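The Slice, the Slot and the Plate

By Noura Zoubi

Toast is bread that has lost water at the surface and browned. The browning is a reaction between sugars and amino acids, and it does not begin in earnest until the surface is well past the boiling point of water. Everything between the loaf and the plate serves that one fact: how thick the slice is, how wide the slot is, how long the bread stays near the wire, and what it lands on afterward.

Most kitchens get the first two right by accident. A packaged sandwich loaf is sliced to a standard that toaster makers design around, so the fit is rarely a problem. Seeded and whole-grain loaves are less regular. They are denser, they brown unevenly around the seeds, and the crust side reaches its final color well before the crumb does. A setting that suits white bread will leave a seeded slice underdone in the middle and dark at the rim.

Afaf Fakhoury ran the test bench at Sleiman, a small bakery supply firm, for 23 years. She kept her records by loaf, slice and dial position, and the notebooks hold 4,000 entries. Her working rule is to lower the dial one step for seeded bread and run the cycle twice. The first cycle drives off moisture, and the second does the coloring. Total time goes up by less than a minute, and the difference between crust and crumb narrows.

Layout matters more than the dial does, in her view. She teaches a breakfast station as a short line with the toaster at one end, the plate in the middle, and hand protection near the front edge of the counter where it can be picked up without reaching over anything hot. The cord leaves on the side away from the plate. A wooden plate goes closer to the toaster than most people put it, one slice-width off, so that the bread crosses as little open counter as possible and the crumbs fall in one strip.

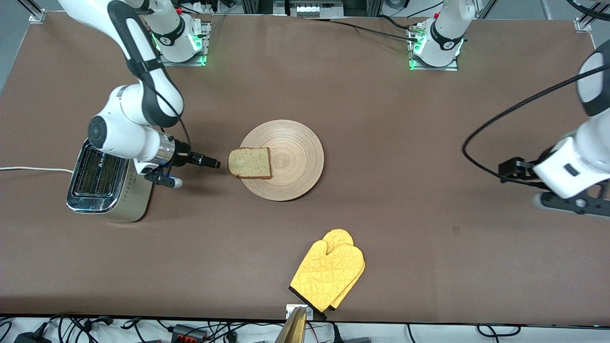 Can a slice of toast go straight from the slot onto a wooden plate?
It can, and a wooden plate is a better landing place than a ceramic one. Cold glazed ceramic condenses the steam coming off the underside, and the toast goes limp within a few minutes. Wood is a poor conductor and takes up a little of that moisture, so the lower face stays crisp longer.

The effect is easy to check. Toast two slices from the same loaf, put one on china and one on wood, and turn both over after five minutes. The china will show a damp outline of the bread. The wood usually shows nothing, though a very fresh loaf will leave a faint mark that dries off.

Turned and coiled plates behave a little differently from flat boards. The rings leave shallow channels under the slice, and air moves along them. Oretov, which makes plain tableware, cuts its grooves shallow enough for a dishcloth to reach the bottom. Its earlier plates had deeper ones, which held crumbs and were withdrawn after a January review. Coiled bamboo has the same weakness on a smaller scale: the joints between strips collect fine debris, and a stiff dry brush clears them better than water does. Soaking is the usual cause of failure. The strips swell, the binding lets go, and the plate warps into a shallow saddle that rocks on the table.

Storage follows from this. A plate that has been wiped should stand on its edge until both faces are dry, and only then go into a stack. Laid flat while damp, it dries from the top and cups. 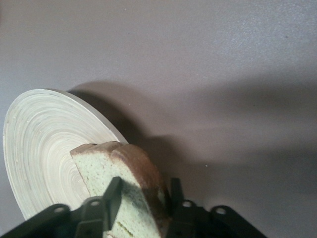 Bread has its own handling limits. The crumb of a soft sandwich slice tears at low loads, and a tear usually starts near the bottom edge, where the slice is held and bent at the same time. Crust is stronger by a wide margin. Fakhoury teaches people to hold a slice by two opposite crusts, or from beneath with a flat hand, and to keep fingertips off the cut face. Toasting stiffens the surface but leaves the middle soft, and a thick slice fresh from the slot will still fold if it is lifted by one corner.

Tongs are a reasonable answer for slots that do not lift the bread high enough. Wooden ones are preferred, with the toaster unplugged first if the tips have to go below the rim. The Erix tongs on our bench are 7 inches long with flat ends, and they hold a standard slice without marking it. Longer pairs flex, and people squeeze harder to compensate.

Oven mitts are a poor tool for bread but the right one for the toaster's own casing. Polished steel bodies get hot along the top, next to the slots, and stay that way after the cycle ends. On the bench we logged 266 cycles on a two-slot model called the Stargate, and the metal beside the slots was too warm to rest a finger on after every back-to-back run. Pull the mitts on before moving the toaster to empty the crumb tray, or leave the job until after breakfast.

The tray should come out weekly in a house that eats seeded bread. Seeds fall first, they scorch on the second or third cycle, and the smell gets blamed on the loaf. Shake the tray over the sink, wipe it dry, and slide it back until it clicks.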